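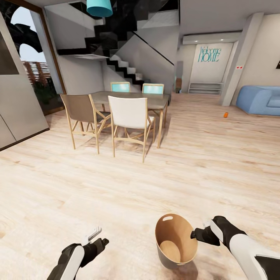
Chapter 3
Comparing Grippers in Simulation

Before a gripper is bolted to a real arm, it is usual to try it in a simulated home. A fall or a hard knock costs nothing there, and every trial can begin from the same starting point. This chapter sets out how such trials are planned, run and scored.

The main case is the Bernidport household study, in which 2 gripper designs, the Plisik and the Rurkov, were each given 16 everyday tasks. The arms and the controller were kept the same throughout - only the gripper changed. Each trial was stopped after 90 seconds, whether or not the task had been finished.

Sections 3.1 and 3.2 deal with the choice of objects and the placing of cameras. Section 3.3 covers contact and friction settings, where simulated and real results most often part company. Section 3.4 introduces the Magagula score, used again in Chapter 5.

Readers should already know the joint and wrist terms given in Chapter 2. Exercises marked with a star require access to a simulator.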